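4.3 Behälter einrichten und Greifpunkte prüfen

Dieser Abschnitt gilt für die Handhabungszelle Grikau mit pneumatischem Greifer. Voraussetzung ist, dass die Grundeinrichtung nach Abschnitt 4.2 abgeschlossen und das Werkzeugkoordinatensystem des Greifers vermessen ist.

Benötigt werden:
Innensechskantschlüssel
Federklemmen
Klebeband zum Markieren der Anlagekanten
Teilesatz Tsuji
Zellenprotokoll

VORSICHT
Quetschgefahr zwischen Greiferfinger und Behälterwand. Beim Einlegen von Teilen muss der Roboter stillgesetzt und der Antrieb abgeschaltet sein. Das Handbediengerät führt ausschließlich die Person mit sich, die im Arbeitsraum arbeitet.

Behälter ausrichten

1. Roboter in Grundstellung fahren und Antriebe abschalten.
2. Tischfläche von Spänen und Kleberesten befreien. Alte Markierungen entfernen, sofern sie nicht zur aktuellen Einrichtung gehören.
3. Metallbehälter auf die Arbeitsplatte setzen. Eine leichte Schrägstellung ist zulässig, sie wird in Schritt 8 im Basiskoordinatensystem berücksichtigt.
4. Behälterrand mit einer Federklemme sichern. Die Klemme darf nicht in den Schwenkbereich der Achse 5 ragen.
5. Lage der Anlagekanten mit Klebeband auf dem Tisch kennzeichnen.
6. Sitz durch seitlichen Druck von Hand prüfen. Verschiebt sich der Behälter um mehr als 2 mm, Klemme neu setzen und Schritt 5 wiederholen.

Basis vermessen

7. Antriebe einschalten, Betriebsart für manuelles Verfahren mit reduzierter Geschwindigkeit wählen.
8. Basis nach der 3-Punkt-Methode einmessen. Ursprung ist die vordere linke Innenecke des Behälterbodens.
9. Basis unter dem Namen Duker speichern.

Hinweis: Nach jedem Versetzen des Behälters ist die Basis neu zu vermessen. Das gilt auch, wenn die Klebebandmarken wieder genau getroffen wurden.

Teile einlegen und Greifpunkte anfahren

10. Antriebe abschalten. Teile einzeln auf den Boden des Behälters legen. Längliche Teile dürfen diagonal liegen, aber nicht übereinander.
11. Schalen mit der Öffnung nach oben einlegen. Zwischen Schalenrand und Behälterwand muss der Greiferfinger frei verfahren können.
12. Antriebe einschalten. Vorposition 60 mm über dem Teil anfahren, Greifer öffnen.
13. Senkrecht absenken. Bei Schalen taucht ein Finger in das Innere ein, der zweite bleibt außen.
14. Greifer schließen, Teil anheben und 8 s halten. Rutscht das Teil, Greifpunkt korrigieren und ab Schritt 12 wiederholen.
15. Greifpunkt speichern und im Zellenprotokoll eintragen.

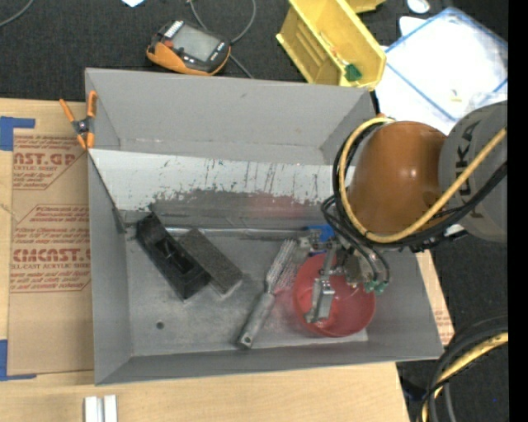 Abb. 4-7: Greifer über der roten Schale, Behälter mit Federklemme am Rand gesichert

ACHTUNG
Schläuche und Leitungen am Handgelenk dürfen beim Absenken nicht auf der Behälterwand aufliegen. Schlauchpaket bei jedem neuen Greifpunkt im Tippbetrieb beobachten. Bei Berührung die Orientierung der Achse 6 ändern, das Schlauchpaket nicht nachspannen.

Wartung des Behälters

Kratzer und Abrieb an den Innenflächen sind zulässig, solange kein Grat fühlbar ist. Grate mit der Feile brechen und den Abrieb absaugen. Keine Druckluft verwenden. Pneumatikverschraubungen am Greifer jeden Freitag auf festen Sitz und Leckage prüfen, poröse Schläuche paarweise tauschen.

Störungen beim Greifen

Finger setzt auf dem Schalenboden auf: Absenkhöhe um 2 mm verringern, danach Schritt 14 wiederholen.
Teil verdreht sich beim Schließen: Greifpunkt liegt außerhalb der Teilemitte. Greifpunkt neu einlernen.
Greifer schließt verzögert: Versorgungsdruck und Abluftdrossel prüfen, siehe Abschnitt 6.1.

Änderungen an den Greifpunkten des Teilesatzes Tsuji gibt Hinata Wada, Standort Skumcombe, frei. Weiter mit Abschnitt 4.4, Ablagepositionen.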